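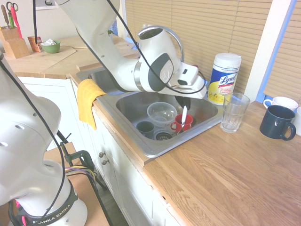
Tivum Provincial Assembly

The Tivum Provincial Assembly is the elected legislature of Tivum. It has 65 members, chosen for terms of four years, and meets in Gurkbridge. A candidate needs the signatures of 2,000 registered voters to stand.

Coalitions

No party has held a majority since the voting system was changed. The Sorkidska List won 23 seats at the last election and governs with two smaller parties – an arrangement renewed in November after talks over the budget.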